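About the Workshop

Trillo is a shared workshop for people building small robot arms and the software that runs them. Members pay by the month and keep their own projects. The workshop supplies benches, a parts store, two 3D printers, a lathe and a server for simulation jobs. The current membership is 51.

The workshop was set up by Birger Solberg and Marites Galang, who had been building arms separately in their garages and wanted a shared stock of bearings and motor drivers. Birger maintains the machine tools. Marites runs the electronics bench and approves all wiring before a new build is powered from the main supply.

What we work on

Most member projects are tabletop arms for household tasks. The longest-running one is Pledero, a kitchen manipulation project led by Dinesh Kandasamy. Controllers for Pledero are developed in simulation first. A task is defined by a room layout, a start pose and a goal condition, and a controller has to complete 94 of 100 randomized trials before it is loaded onto hardware. Plate pickup is the task in progress. A flat plate offers little clearance under the rim, so the approach angle of the fingers and the contact friction setting account for most of the tuning.

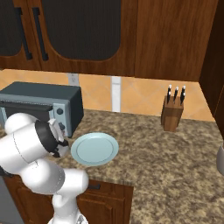 Pledero, plate task in simulation: gripper at the rim, toaster oven and knife block at the back of the counter.

Varma is the hardware side of the same effort. Loan Giáp designs the joint housings and keeps the drawings under version control, together with the mass and inertia values used by the simulator. When a printed part changes, the model is updated in the same commit. Payload tests use a 200 g reference weight and are repeated after every gearbox change.

Using the workshop

New members complete a bench induction with Mohandas D'Souza, covering emergency stops, battery charging and the lathe. Powered arms must be clamped to a bench and run at reduced speed until the joint limits have been checked. Simulation jobs are queued on the server, with a limit of 5 per member at any one time.

Inductions resume in December. Applications should state the project, the supply voltage and any bench space needed.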